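Notebook, Tollance bench
25 June 2022
Entry by Linnea L. Copies to Sabina and Unnur, who will read the first line and the last table, so I have left out the table.

Started the day meaning to settle the argument from lunch, namely whether any of this gets us nearer to a machine that can clear up after supper. Tyra says yes, in ten years. Tyra said the same when she joined. I've put her down as a constant.

The chore list as it stands, copied from the whiteboard before somebody wiped it: lay a table, clear a table, empty a dishwasher, sort a drawer of odd screws (that one is from Asell, who have a real drawer and real screws and would like both dealt with), fold a tea towel. Against each of these I was asked to write "can", "can't" or "sort of". I have written "sort of" five times and gone to make tea.

We are still on the small chessboard in simulation. Tonantzin asked why chess, when no household has ever begged for a machine to move its bishops. My answer is that a chess piece is a polite sort of egg cup. It stands up by itself, it has a narrow bit to get hold of, and it falls over if you are clumsy, taking its neighbours with it. Do that well and you can start to talk about the shelf with the glasses.

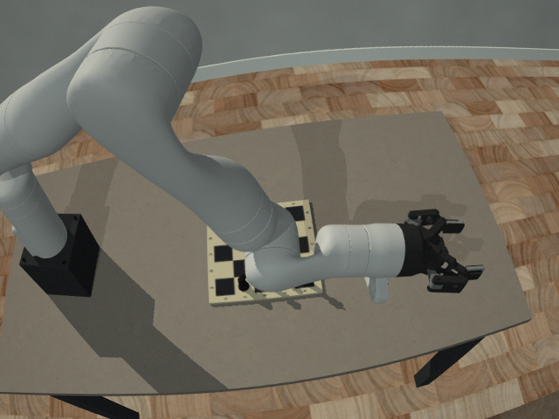

The new reset script went in this morning. Old one put the pieces back but kept the last grip width, so the second attempt in any batch began with the fingers set for whatever had been picked up before. That explains a good deal of last week and I would like the hours back. Unnur found it by reading the code, a method I had not considered.

Batch A, after the fix: 100 attempts, one piece each, lift and put down on a named square. 80 counted as good. "Good" means upright and wholly inside the square, no neighbour touched. I had a looser rule in May under which we were doing splendidly.

Misses, by rough kind:
— fingers closed on the head of a tall piece and it tipped on release
— fingers came down beside a short piece and shut on air, after which the arm carried the air very carefully to the right square and put it down
— neighbour nudged on the way in

The second kind bothers me most. A person knows when there is nothing in their hand. Our arm finishes the job, goes home and logs a success unless the checker catches it. I can think of a few people who work that way too, but we don't have to ship them to Wikström in September.

Sabina's suggestion: read the finger gap after closing and stop if it is smaller than the thinnest neck. Sensible, cheap, should have been in from the start. To do.
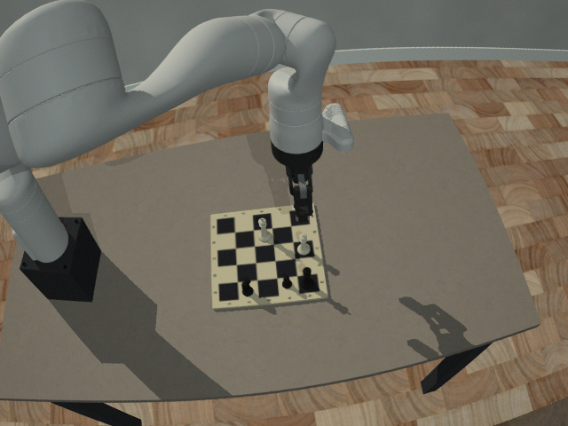 APPROACH FROM ABOVE

Straight down is still the best bet when the pieces have room. The wrist comes over, the fingers point at the board, and the only question is how low to go before closing. I tried 4 heights. The lowest is the steadiest hold and also the likeliest to knock into next door. The highest gets the crown of the tall white one and nothing worth having. Left it at the second lowest, which Tyra calls a compromise and I call the one that was already in the file.

Crowding is where the household question comes back. On a board somebody has kindly given every piece its own square. In a cutlery drawer nobody has been kind at all. The Pinside people sent over their wish list for a canteen trolley and it begins "cups may be stacked, nested, or on their sides". I read that out to Tonantzin and we both looked at the board for a while.

Speed, for the record: a single move is slow enough that I can reach over a real board, make the same move, regret it and put it back. Fine for a night shift with no one waiting. Less fine for a kitchen with children in it.
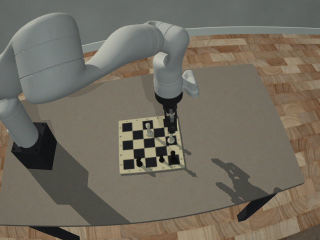 Batch B was meant to be the same length as A but I forgot to set the stop and came back from the shop to find 138 attempts done. Kept them all. Haven't scored them yet, the checker wants the gap test first or it will count the air again.

Light and shadows: Unnur wants them varied between runs before anyone says the word "robust" in a meeting. Agreed. At present everything we know, we know about one table.

Whiteboard verdict after all that. Lay a table: sort of, if the table is a board and the plates are pawns. Clear a table: same. Dishwasher: can't, I've changed my mind. Screws: ask Asell to tip out the drawer and send us one screw. Tea towel: can't, and I'm not much good at it myself.

Next:
— gap test, then rescore B
— shadow settings (Unnur)
— two pieces on touching squares, tall beside short
— reply to Pinside, politely, about the stacked cups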